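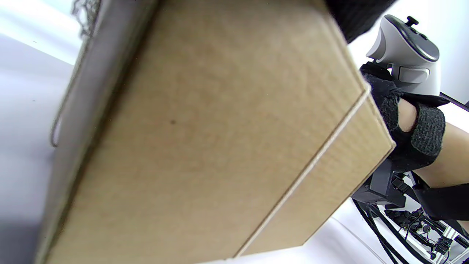

Packing by hand: notes for the September session
Speaker: Ivone Evangelista
Draft of 19 Aug 2021

Opening
Say who I am and where I work. Drundon, packing room, second floor. We send out stationery and small household goods for four labels. Litero is the largest of them. Mention that the parent company is Catodska only if someone asks.

Give the numbers early and then leave them alone. Last year we packed 3,227 orders with string on the outside or a string handle. Nearly 1,000 of those were gift orders. We had 100 complaints about packaging, and most were about string.

Ask for a show of hands: who still ties parcels at work? Wait. In Guimarães I moved on too fast and people were still putting their hands up.

Part one: the box
Corrugated cardboard, tan, no printing. We stopped buying printed boxes when the labels changed their logos in the same year.

Check the bottom before the box is filled. Both flaps should meet along the seam. A small speck in the board is fine and we ship it. A soft corner is not fine and the box goes to the recycling pile.

Fraying cord is the complaint I hear most. Twisted cord opens up at the ends once it is cut. Three things we tried:
Tape on the end. Works, looks bad.
Glue. Works, takes too long to dry.
A knot close to the end, trimmed short. We use this one now.

Pass the two sample cords around while I talk. Get them back before the break.

Part two: string and gloves
We wear thin knit gloves at the packing tables. Cardboard dries out the skin, and by the end of a shift you get small cuts along the fingers. The thick work gloves we had before were no good for string. People took them off to tie knots and left them off.
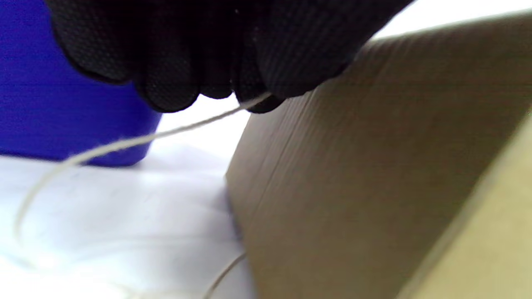 Off-white string, held in a gloved pinch.

Go slowly on the grip. Fingertips curled in, string held between one finger and the ones next to it. Let the long end hang with a little slack. New people pull it tight right away and then have no length left for the knot.

Cut length for the standard parcel is one arm span. Do not measure each piece. Cut a bundle at the start of the shift and hang it on the hook.

If there is time, do the knot live. Skip the double bow, it took 11 minutes last time with questions.

Part three: paper bags
Bags are for store pickup and for flat gifts. Cream paper, twine handles. They cost more than plain brown ones and Litero pays the difference.

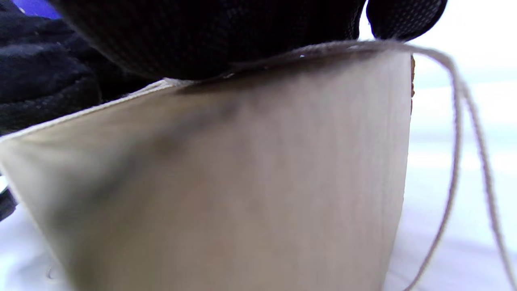
Order of work for a bag: open it fully, stand it up, square the corners, put the heavy item in first. Tissue goes in last. Keep the handles outside while filling or they end up under the goods. Press on the top edge only after the bag is full, and press with a flat hand. A hard pinch leaves a crease in the paper that does not come out.

Handles get one short pull each before the bag leaves the table. If a handle moves, change the bag. Do not re-knot it.

Questions I expect
Can the string be recycled with the box? Depends on the town. We ask customers to take it off first.
Do we use ribbon? Only in the winter season.
Where do we buy the gloves? Supplier list is on the back page of the handout.

Bring: two boxes, ten bags, one roll of string, scissors, spare gloves in small and medium.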